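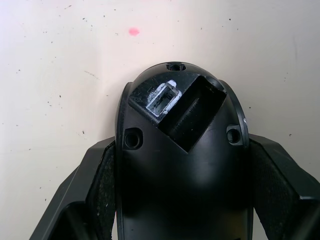 Zanda's two-armed robots get a rulebook of their own

17/01/2021

We use cookies to remember your reading settings. By staying on this site you accept them. Manage choices

The robot benches at Zanda's Kulis workshop now run to a written set of good-practice rules, and the people who work beside them could hardly be happier about it. The guide is called Zedum, it fits on 3 pages, and it covers how a pair of robot arms should handle small household electronics such as computer mice: picking them up, holding them steady, and reaching into tight spots like a battery bay.

Until now each bench had its own habits. One operator liked a firm grip on the shell, another liked a light one, and a part that went smoothly on one table would slip or scuff on the next. Zedum puts everyone on the same footing, and it came from the floor up. Ngozi Dauda, who led the writing, asked every operator to log near misses for the whole of May. The log ran to 172 entries, and she read all of them.

"I loved that log," she said. "People wrote down things they'd been working around for ages and never mentioned — the finger that lands a little low, the spot on the table where the light bounces. You can't write a decent rule without that stuff." 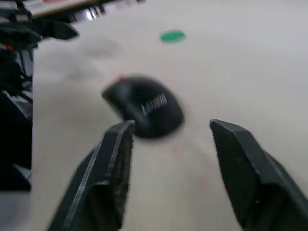
The first section deals with approach. Fingers open before the arm comes down, and they stay open until both sides of the object are clear. If the wrist is still moving, the grip waits. Speed near the object is capped, and the cap applies in practice runs as well as real ones. Operators say that last bit has changed their day the most, and they mean it as a compliment!

Then comes holding. An arm that is keeping something still while the other one works has to grip it on the solid sides of the shell, with the pads flat against the plastic, and keep off ports, switches and any opening. If the shell shifts, both arms stop. There is no "just one more try" with a part that has moved, which used to be a very popular phrase in Kulis.
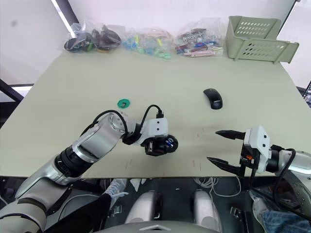 ZANDA BENCH ROBOTICS TEAM — KULIS WORKSHOP

Table layout gets a full page. Supplies belong along the far edge, bagged or in a basket, and the middle is kept for the job. Each arm has its own side and a parking spot. Crossing over is allowed only when the other arm is parked, and the operator calls it out loud first. Anyone stepping in close to the table tells the operator and waits for a yes.

Femi Danladi, who trains new operators, has already taken 2,000 practice picks through the new rules with his latest group. He is delighted with how quickly they caught on. "They never learned the old ways, so they don't miss them," he said. "They call out a crossing like they've been doing it for years. I'm the one who forgets."

The part of Zedum that took the longest to agree on was batteries. Some operators wanted a blanket ban on putting fingers into a battery bay, others felt the job was perfectly doable with care. After plenty of back and forth the team settled on a slow, permitted reach with the tips nearly closed, no prying against the cell, and a full stop if anything feels stuck. A person takes over from there.

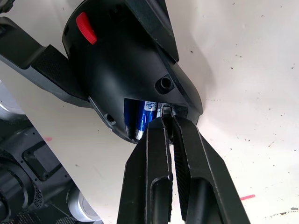
Bench Robotics Team / Good Practice Desk

A draft of the battery section was tried first at Zanda's smaller site in Wattanapong, where operators made 1,059 reaches and sent back pages of notes. Several of their suggestions went straight in, including a neat one about turning the shell so that the wrist camera can see the whole opening before the fingers move. Dauda says that one is her favorite line in the guide.

Zedum will be looked at again after the next month-long log, and operators can propose a change at any time by writing it on the sheet at their bench. Two sheets already have something on them. Printed copies are at every table in Kulis, and the Wattanapong copies are on their way.

Comments

benchwarmer_k: The calling out loud rule is great. We do the same with the cranes at my work and you stop noticing it after a week.

Odile R.: Is there any chance the battery page will be shared outside Zanda? Our repair club has one little arm and we're making it up as we go.

tomasz77: Three pages! Ours is a binder. Jealous.

benchwarmer_k: @Odile seconding that, I'd read it too.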